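Aggregate score and away goals in our county cup, who goes through?

Posted in Football / Rules and Competitions

Marisol Tapia
My son's club, Grusstead, played the first leg of the cup semifinal at home against Fleltholm and it finished 2-2. The second leg is Tuesday at 7:30 at their place. Half the parents say a 3-3 draw would put us through on away goals. The other half say away goals were dropped and it would go to extra time. The coach told us to read the handbook, but the one on the club site is three seasons old and stops at the group stage.

I would also like to know what happens with yellow cards. Our center back was booked in the quarterfinal and again in the first leg. Does he miss Tuesday, or is that wiped once you reach the semis? He has been told to travel either way. It was a good crowd for the first leg, 787 through the gate, and I'd guess it will be more over there, so I would like to know what we are watching before it kicks off.

Esquivel
It depends on the competition. UEFA dropped the away goals rule for its club competitions from the 2021-22 season, and a lot of smaller cups copied that, but not all of them and not all in the same year. A county cup sets its own rules. If the rules for this season don't mention away goals, they don't count, and a level aggregate goes to whatever tiebreaker is written down. That could be extra time and penalties or straight to penalties. Our own cup went straight to penalties for youth ties because of the floodlight curfew.

So at 3-3 on the night you have 5-5 on aggregate. With away goals Grusstead go through, three away to two. Without them you play on.

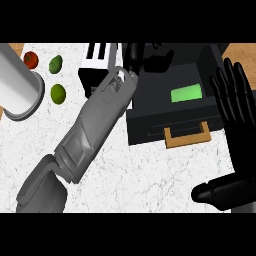
Robot arm and hand at a marble countertop (computer rendering)

On the cards, look for the word "accumulation" in the discipline section. Two bookings in separate matches is a one-match ban in some cups and nothing in others. Where there is a wipe, check which round it comes after. If it comes after the quarterfinals, his first booking is gone and he is on one. If it comes after the semis, both still stand. The club secretary should be able to get a yes or no from the league by email. Do it before Tuesday — playing a suspended player can get you thrown out of the cup even if you win.

Janen
away goals are gone everywhere, its extra time. we had this last year and won on pens

Marisol Tapia
Thank you both. The secretary wrote to the league this morning and they sent the current rules back. No away goals, 15 minutes each way of extra time, then penalties. Cards are wiped after the quarterfinals, so he can play. I have asked for the old handbook to be taken off the site.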